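Picture Book Swap Shelf — Frequently Asked Questions

Trevbridge Family Reading Room
Last updated 6 March 2018

Quick answers to the stuff we get asked at the desk. Updated when there's a minute. If yours isn't here, leave a note in the box by the door.

GENERAL

What is the swap shelf?
Bring a picture book, take a picture book. That's all. Separate from the lending collection upstairs, no card needed, nothing gets stamped.

Do I have to bring one to take one?
Would be nice. If you haven't got one today, take it anyway and bring one next time.

How many can I take?
Up to 4 per visit. Bring them back or keep them, up to you.

Where is it?
Ground floor, Sandell Street side, past the coat hooks. Low shelves along the wall, sorting table in front. Please don't leave bags on the table, we need all of it on sorting days.

When can I come?
Whenever the reading room is open. Hours are on the door and on the main page. Not repeating them here because they change and then this page is wrong.

BRINGING BOOKS IN

What do you accept?
Picture books and board books for ages zero to six, more or less. Hardcover or paperback. Early readers OK if they have pictures on most pages.

What don't you accept?
Coloring books that have been colored in. Sticker books with no stickers. Anything with batteries — the sound books go off inside the crate all night. Magazines. Textbooks. Anything that smells damp, sorry, one musty book does the whole shelf.

Are torn pages OK?
One or two small tears, fine, we tape them. Missing pages, no. Check the middle of the book, thats where they go missing.

My kid wrote their name in it. Still OK?
Yes. Cover it with a label if you'd rather not have it out there.

Can I drop off a whole box?
Ask first please. We have room for around 48 extra books in the back and that's it. Big boxes left outside get rained on.

Do you take books in other languages?
Yes, very much yes. Chinese picture books go fast, so do the bilingual ones. You don't need to translate the title for us, but a slip of paper with a line in English helps whoever is shelving. Something like "bedtime story, ages 3 to 5." If you know which way up the cover goes and which side it opens from, put that too. We have shelved a few backwards.

How should I hand over big hardcovers?
On the table, not in the drop slot. The slot is for thin books. Large hardcovers land on a corner and then the corner is mush. Lay them flat, cover up, next to the others.

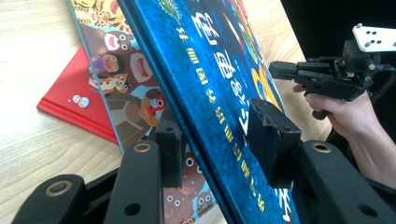 SORTING AND SHELVING

How are the shelves arranged?
By size first. Then language. Then nothing, kids pull everything out anyway. Tall hardcovers on the bottom, small paperbacks in the middle, board books in the two crates on the floor.

Why not by author?
Tried it in January. Lasted 4 days.

Can big books stand up or should they lie down?
Stand them if the shelf is full enough to hold them straight. If they lean, lay them flat instead. A heavy hardcover that leans for months pulls away from its spine and the first pages come loose. No more than 6 in a flat pile, biggest at the bottom.

How do I pull a book off the shelf without wrecking it?
Don't hook a finger over the top of the spine. Push the books on either side back a little, hold the one you want by both sides, slide it out. Show the kids too. They get it quicker than grown-ups do.

Covers get sticky. Can I wipe them?
Shiny covers, yes — barely damp cloth, then a dry one, then leave it out a few minutes before it goes back. Matte or cloth covers, dry cloth only. Never the page edges. No kitchen spray.

Dark covers show every fingerprint. Anything to do?
Not much. Dry soft cloth. Dark blue and black are the worst for it. They get handled, it's fine.

REPAIRS

Do you fix books?
Small stuff. Tape on tears, glue on loose hinges. Moroz book tape from the drawer, please, not the shiny office kind, it goes yellow and comes off with half the picture.

Can I fix it at home before bringing it?
Sure, if it's a clean tear. Loose spines better left to us, they need to sit under weight overnight and people tend to use too much glue. Then the book won't open.

What happens to books you can't fix?
Good pages go in the craft box. The rest is recycled. Hard covers are taken off first as they go in a separate bin.

TAKING BOOKS OUT

Can you hold one for me?
No. First come. We used to keep a list and it was a mess.

My child wants to keep one. Is that allowed?
Yes!! Keep it. That's the point of it.

Can a teacher take a stack for a classroom?
Yes but email first, so we can fill the gaps the same day. Mixed languages usually possible if you give us some notice.

Is there somewhere to sit and read?
Rug and beanbags by the window. The table's OK too if nobody is sorting. No juice near the books please, water with a lid is fine.

HELPING

Can I help sort?
Yes please. You'll mostly be checking pages, wiping covers and putting things in size order. Kids can help with the animal books, they like making piles. No training, just ask at the desk which crate to start on.

Do you need anything besides books?
Bookends, always, the metal kind. Flat crates like the Sturker ones with handles, if you have some going spare. Not more tote bags, we have a cupboard full. And pencils for the donation slips, they keep walking off.

Who do I ask about the lending collection upstairs?
Upstairs desk. Different FAQ, link is at the bottom of the main page. Please don't put upstairs books on the swap shelf, we spend a lot of time carrying them back up. Check for a barcode on the back cover — if it has one, it goes in the gray return bin by the stairs.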